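手把手教机器人放筷子：Datitz 小组近况

作者：Polyxeni Karagiannis　2019年2月21日

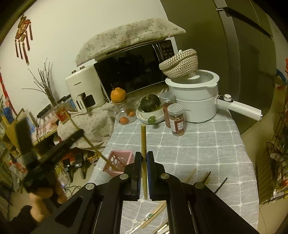 手持夹爪夹住一根细木棍，左侧另有一件夹爪状工具。桌上的粉色小篮子里也斜着一根长木棍。

各位同事，这一期轮到我来写示教小组的消息。中文不是我的母语，如果有句子读起来奇怪，请直接告诉我，我会在下一期改正。

从去年年底开始，Datitz 小组把主要的时间放在厨房里的小物件上面。以前我们教机器人，多数用遥控的办法：操作员坐在机器人旁边，两只手各拿一个控制杆，眼睛看着屏幕，慢慢地把机械臂移到物体前面。这个办法对杯子和盒子还可以，对筷子就很困难。Fotis Lambrakis 用遥控试了一个上午，他说自己的手好像戴了很厚的冬天手套。细的东西在屏幕上只有一条线，操作员很难判断夹爪离它还有多远。

所以我们现在改用手持夹爪。做示教的人直接把夹爪拿在手里，像用一把大钳子那样完成动作，夹爪上的相机同时记录画面，还有手指打开和关闭的程度。机械臂在这个阶段不需要在场。数据整理好以后，再用来训练机器人，让它用同样形状的夹爪去做同样的动作。

筷子任务的内容听起来很简单：从桌布上拿起一根，把它转到需要的方向，放进篮子。可是做过的人都知道，困难在“转到需要的方向”这一步。两个手指从两边夹住细棍，如果夹的位置太靠近一头，另一头就会往下沉；如果夹得太紧，棍子在胶垫中间会突然转一下。Sérgio Carvalho 建议大家先把夹爪放低，夹住以后停一小会儿，再抬起来。我自己试了他的建议，觉得比较稳。

关于胶垫，有几位同事来问过为什么两边颜色不一样。我们目前在比较两种垫子，左边装黑色的，右边装蓝色的，同一副夹爪里可以同时看到它们磨损的情况。到现在为止，我还不敢说哪一种更好。如果您在示教的时候感觉某一边打滑，请写在记录表最后一栏，写一句话就可以。

桌子上的其他东西请不要收走。微波炉、空气炸锅、电煮锅、玻璃罐和南瓜都是背景的一部分，我们希望机器人学会在普通的、有一点乱的桌子上工作。每做完一组，可以移动其中几件，但是请让篮子留在手能舒服到达的地方。布也可以换，格子桌布和没有花纹的桌布我们都需要。

到目前为止，这个任务收到了565段示教。Subbarao Rajan 每星期检查一次，把不能用的挑出来。他告诉我，最常见的问题有两种。第一种是开始得太急：录制刚刚打开，人已经伸手去拿了，所以前面的动作没有记下来。第二种是做的人中途改变主意，本来要拿这一根，后来又去拿旁边那一根。人的眼睛觉得这没有什么，但是模型会学到这种犹豫，以后它也会在两根筷子中间晃来晃去。如果您想换一根，请停止录制，重新开始一段。

失败的动作要不要保留，小组里面还有不同的意见。Dean Tindall 认为，掉下来以后再捡起来的过程很有价值，机器人应该看到怎样补救。Subbarao 比较担心这样的片段太多，会影响动作的节奏。我们现在的做法是保留，不过放在单独的文件夹里，名字后面加“补救”两个字。等到做对比实验的时候再决定。

遥控的办法也没有放弃。在 Flelley 的那间房间里，遥控台还是照常使用，主要用来做开门和推抽屉这一类动作。这些动作需要感觉到阻力，我们希望直接在真正的机械臂上记录。下个月开始，遥控台的预约会和手持夹爪的预约放在同一张表上，请注意看清楚是哪一种设备，上次有两位同事走错了房间。

还有几件实际的事情：

每次示教请控制在16分钟以内，然后休息。夹爪拿久了手腕会累，累了以后动作会变形，这个从数据里也看得出来。

新加入的同事，第一次请和有经验的人一起做。Sérgio 星期二下午一般都在，可以直接去找他。

录制以前请擦一下镜头。用干的软布，不要用纸巾。

左手和右手都用夹爪的同事，请先把两边的时间对好，再开始做动作。对时间的步骤贴在 Gudeta 柜子的门上，一共3步。

接下来的计划是这样的：春天继续收集筷子和小勺子的数据，5月在 Grondora 的机械臂上做第一次完整的测试。到那时候，欢迎大家来看，也欢迎带自己家里的筷子来，长的短的、方的圆的都可以。请在上面贴一张小纸条写名字，这样测试以后我可以还给您。

想报名做示教的同事，请在预约表上写名字和方便的时间，或者午饭的时候到我的桌子旁边告诉我。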